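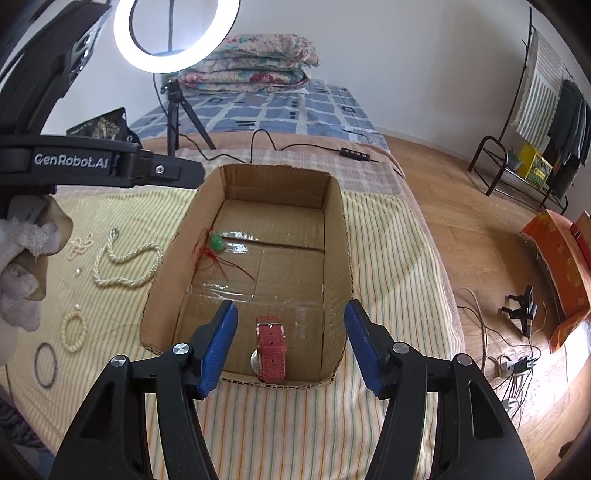 4. Sorting and storing jewellery

Read this section before you fit the Prumine insert to the storage box. Sort your pieces first, on a soft flat surface. A made bed with a clean cotton sheet is suitable. A bare table lets loose beads roll away.

4.1 What you need

A shallow open cardboard box or tray
A clean sheet, pale or lightly patterned
A soft dry cloth
Cotton gloves (optional, for pearls)
A lamp or ring light

If you reuse a delivery box, cut off the top flaps or fold them well back. Press down any packing tape on the floor of the box. A raised edge of tape will catch on thread and fine chain.

4.2 Setting up

1. Straighten the sheet and smooth out any folds.
2. Stand the lamp behind the work area and switch it on.
3. Route the power cable away from the side you work from.
4. Place the box on the sheet, in front of you.
5. Empty one pouch or drawer at a time on to the sheet beside the box.

Note: On a mattress, open the tripod legs fully and check that the stand is steady before you let go of it. If it rocks, move it to the floor.

Caution: Keep the lamp clear of pillows and bedding. Switch it off when you leave the room.

4.3 Separating the pieces

1. Lay long necklaces in open loops. Do not pull on a knot. Put the piece down, loosen the knot from both sides, and work the thread free.
2. Fasten every clasp before you move the piece.
3. Put bangles to one side. Hard edges can mark pearls.
4. Put loose beads and single pearls in a lidded pot as soon as you find them.
5. Wind loose thread or cord round a piece of card. If a bead or charm is still attached, leave it on.
6. Place watches face up with the buckle undone. Fabric straps should be dry before storage.

4.4 Loading the tray

1. Start with the bead and pearl strands. Lift each one near the top and let it hang straight.
2. Lower the strand until the bottom touches the tray, then let the rest coil on top of it.
3. Add bracelets next, each lying flat and clear of the necklaces.
4. Put small single items in a front corner, where they are easy to find. 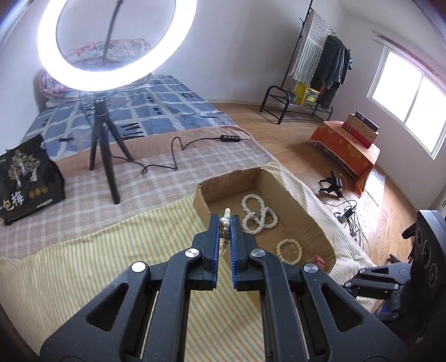
Fig. 4: Lifting a bead strand by its upper end, with the tray open on the bed.

Note: Strands on old thread may break under their own weight. Support these with your free hand, or slide a piece of card underneath and lift the card.

4.5 Moving pieces to the storage box

The Wasura storage box takes a load of up to 800 g. The Jimia travel case takes 26 small items in its lower layer and has no space for watches. The Rinaldi roll is for chains and bracelets only.

1. Fit the Prumine insert with the ribbed side up.
2. Transfer watches first, then bangles, then bracelets.
3. Lay pearls in last, in the top layer, with nothing on them.
4. Close the lid without pressing. If it does not shut, take out a layer and start again.

Caution: Do not store pearls in a sealed plastic bag. Keep the room below 50% humidity if you store fabric straps in the same box.

4.6 Afterwards

Shake the sheet over a bath or a large tray in case a bead is caught in a fold. Check the cardboard box before you put it out for recycling, including under the flaps. Wipe clasps and buckles with the dry cloth. For cleaning pearls and metal, see section 5.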